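Brisow Road Safety Group: notes from the Tuesday meeting

Upstairs room, 7 pm start, a bit cramped but we managed. I took the notes again, so blame me for any mistakes.

We went straight to the Utimness Lane junction because that's what everyone had come for. Another cyclist was knocked off there last month, turning out by the bus shelter, and the driver did stop this time. Broken wrist, home the same night, and we all send our best. The police have the details and asked us not to pass round guesses on the residents' page (please, please don't!).

Then the speed survey. The parish lent us the counter for a week and it logged 129 vehicles going over the limit between the school gates and Hakim Bakery. It's a 20 zone, as the sign would tell you if the hedge weren't growing over it. I've reported the hedge twice and will go for a third. There was a long chat about whether the counter picks up buses properly, and I said I'd ask.

Brosine, the firm doing the resurfacing, have written back at last. They say the white lines go down in November once the top layer is finished, and that the crossing by the chemist isn't part of their job. The council told us it was. So I'm to send both letters to the highways office and ask which of them is right. Agreed by everyone, with some muttering.

Money: the quote for two flashing speed signs came in at 3,000 and we haven't got it. We agreed to put in for the ward grant and leave the raffle until spring.
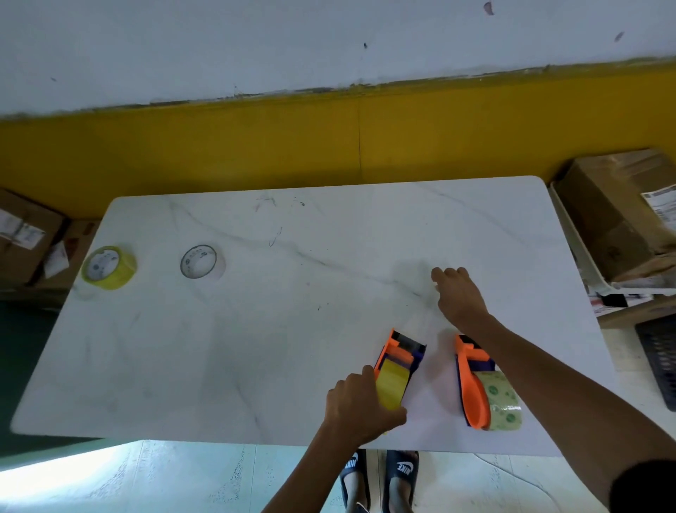

Posters next. We want the witness appeal for the Utimness Lane crash up on both sides of the road before the weekend, plus the bakery window and the shelter if the bus people say yes. There are two orange tape dispensers and a couple of rolls of packing tape on the marble-patterned table, so help yourselves and put them back afterwards. No posters on the traffic light poles, we got told off for that last time.

Any other business: someone asked about parking on the zigzags at home time. Same cars, same excuses. I'll write to the school again and ask if they'll put a line in the newsletter.

Next meeting is the same evening and same room next month. Bring a cushion if the chairs bother you, and let me know if you can do a morning with the counter.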